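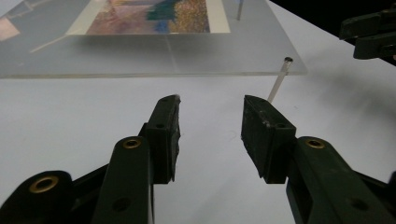

Krisztina Boros says it's the toilet. She said in the other thread that it's always the toilet, that people will dig up a lawn before they'll lift a tank lid, and that I should come back when I've put food coloring in it. So I'm starting a fresh thread, as instructed by the mods, with the bill in hand and my dignity somewhere in the yard.

The facts. We're in Otell, on the old side, Hamel Street. City water, city sewer, one full bath and one half bath, two adults and a kid who regards bathing as a rumor. Our March bill came in 2,386 gallons over the one before. We did not fill a pool. We don't own a pool. I called the billing office and a very calm man told me that usage can vary with lifestyle.

I would like to know what lifestyle.

Things I've checked: outside spigots, under both sinks, the water heater pan, the wall behind the washer (found a sock). Anything else before I pay a plumber to look at the same places with a better flashlight?

ottersden
Joined: a while ago
Posts: too many

It's the toilet.

Krisztina Boros
Thank you.

lowflow_larry
Before everybody piles on with the food coloring, do the meter test first. Shut off everything in the house, ice maker included. Lift the lid on the meter box, wipe the glass, and look for the little triangle or star wheel on the dial. If it's turning with everything off, water is going somewhere. Then close the valve where the line enters the house and look again. Still turning means it's between the meter and the house, and you can start feeling sorry for yourself. Stopped means it's indoors.

Watch for spiders in the box. I mean this in a friendly way.

pinch_of_salt
If they're in Otell they won't have a star wheel. The city swapped everyone over to Prumis meters and those have a digital face. You have to shine a light on the sensor to wake it up, then wait for it to cycle past the reading to the flow rate. A faucet symbol blinks if it has seen continuous flow. Ours blinked for most of a winter and I thought it was being festive.

mrs_dunmore
And may I say what I've been saying since the swap, our bill went up the very next month and nothing in our house changed. Same people, same showers. I don't think it's a toilet. I think it's the meter. Funny how they never err in the other direction.

lowflow_larry
Old mechanical meters slow down as they wear. So the old one was probably undercounting you for years and the new one isn't. You weren't being robbed after the swap, you were getting a discount before it.

mrs_dunmore
I'm glad one of us enjoyed my discount.

hamelstreet (original poster)
OK. Went out at 9 p.m. with a flashlight in my teeth like a burglar with very low ambitions. The lid weighs as much as the car. There were spiders. Larry, I took it in the friendly way.

It is a Prumis. It woke up, thought it over, and displayed a long number, then a row of zeros. Then, as I was getting up to go announce my innocence, the zeros stopped being zeros. It ran for a bit and went back to zero. No one was using water. I stood there through several rounds of this and a neighbor turned her porch light on and then, I think pointedly, off.

So it isn't constant. It comes and goes. Does that rule out the pipe in the yard?
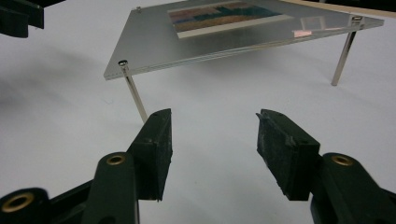
I also closed the house valve like Larry said, or closed it as far as a valve from the last century wants to go, and went back out, and it stayed on zero for as long as my knees held up. So indoors, I'm guessing. I'm not ready to say the T word yet. Both toilets are silent. I have stood in both bathrooms with the fan off, listening, and my kid has asked my wife whether I'm all right.

Krisztina Boros
On and off is a flapper. A pipe doesn't take breaks. The flapper seeps, the tank level drops, the fill valve tops it up, and everything goes quiet until the next time. You can't hear the seep. You might hear the refill if you sit there long enough, but you have a family to think of.

Put a few drops of color in each tank. Don't flush. Come back in 60 minutes and look in the bowl.

pinch_of_salt
The package directions on the dye tablets say 10 minutes.

Krisztina Boros
The package directions assume a leak with some ambition. A slow one will pass at 10 and fail at 60. I'd do it overnight if you can get everyone to cooperate.

ottersden
Everyone will not cooperate. Everyone will get up at 3 a.m. and flush.

softwater_stu
Going to be the contrary one here. Do you have a water softener? I chased what looked like a toilet leak for the better part of a year. New flappers, new fill valves, new everything, one entire new toilet, which my wife picked and is very nice. It was the softener. It had got stuck and was sending water down the floor drain in the night. It comes and goes too, and it can put away a lot more water than a flapper.

lowflow_larry
Stu has a point. Softener or whole-house humidifier. The humidifiers drain while the furnace is running, and the bill in question does cover cold weather.

Krisztina Boros
A humidifier wouldn't be running at nine in the evening in March with the heat off.

lowflow_larry
Who said the heat was off?

Krisztina Boros
Who said there was a humidifier?

hamelstreet (original poster)
There is no humidifier. There is no softener. There's a thing in the basement that I've been calling the softener since we moved in, and I went down just now and followed the pipes, and it's connected to nothing. It's a tank standing in a corner. I've been buying it salt.

ottersden
I need a minute.

softwater_stu
Where's the salt going?

hamelstreet (original poster)
It stays right where I put it, Stu. I thought we were just very efficient.

mrs_dunmore
I still say have the meter tested. They have to do it if you ask in writing. There's a charge if it comes back accurate, which it will, because they're the ones testing it.

pinch_of_salt
Has anyone here used one of those clamp-on leak monitors? My brother-in-law swears by his Wirix. It straps to the meter and nags your phone.

lowflow_larry
I had one for a season. It's fine at telling you that water is moving, and the meter already tells you that for free, with spiders. Mine sent me an alert every time the lawn sprinklers ran. I'd get woken up at dawn to be told my grass was being watered. If you travel a lot, sure. If you want to find a flapper, it's a lot of money for a pointer in the general direction of your house.

pinch_of_salt
It caught a split washer hose for him while they were out of town, so I wouldn't knock it. The one Larry had must have been set up wrong. You can mute a schedule.

lowflow_larry
You can now. You couldn't then. I'm not bitter.

hamelstreet (original poster)
Results are in. Blue in the upstairs tank, red in the half bath. Signs on both doors. I checked at 10 because I'm weak, and both bowls were clear, and I started composing something gracious to say to Krisztina. Then I went and made dinner and forgot.

Came back later than planned. Upstairs: clear. Half bath: pink. A pale, guilty pink. It's the toilet we never use. It's the one next to the laundry with the paint cans in front of it.

Krisztina Boros
It's always the one nobody sits on. The rubber gets old either way.

hamelstreet (original poster)
The flapper left black all over my fingers when I touched it and had gone wavy along one edge. The new one was more than 5 dollars and I complained about it in the store, out loud, holding a water bill. Went home and installed it upside down. Installed it again. The chain was too long and got caught underneath, so for a while I'd made things quite a lot worse. Took a few links out and it sits flat now.

Back out to the meter box. Zeros. I stayed until my neighbor's light came on again.

lowflow_larry
Leave color in that tank overnight to be sure. And run a fingernail around the seat where the flapper lands. If there's grit or a ridge, the new one will leak just like the old one. A bit of scouring pad takes it off.

softwater_stu
I wouldn't use a scouring pad on a plastic seat. You'll scratch it. Rag and vinegar.

lowflow_larry
The soft kind of pad, Stu.

softwater_stu
You didn't say the soft kind.

mrs_dunmore
Did you call them about the bill? Ask for a leak adjustment. In Otell you can get part of the sewer side taken off if you show a receipt for the repair. They won't mention it. You have to use the words "leak adjustment" or they'll talk to you about lifestyle.

hamelstreet (original poster)
Mrs. Dunmore, I got the same calm man. I used the words. He went away for a while and came back with a form. He wants the receipt for the flapper and a description of the work performed. I've written "replaced flapper" and left out the middle part.

mrs_dunmore
Good. I still think it's the meter.

ottersden
Anyone need a softener? Comes with salt.

hamelstreet (original poster)
Pickup only. It's on Hamel Street, you'll see a porch light going on and off.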